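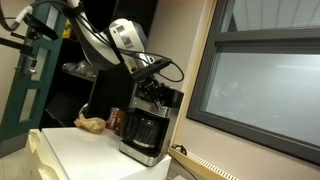 4. Proving dough in the Heradano bread maker

1. Fit the paddle first. Then water, then flour – yeast last, in a dip on top, away from the salt.
2. Lid down. Press Menu until 17 shows (Dough Only).
3. Start. Leave the lid shut for the first knead.
4. At the beep scrape the sides with a rubber spatula. No metal, it takes the coating off.
5. When it finishes tip out onto a floured board, knock back and shape.

Note: wholemeal needs some 200 ml more water then white on the large loaf setting. Add it slowly.

CAUTION: paddle may stay in the dough. Check befor shaping.

Error E2 – pan not seated. Lift out, turn, push down til it clicks. Spare paddles are part no. 3230.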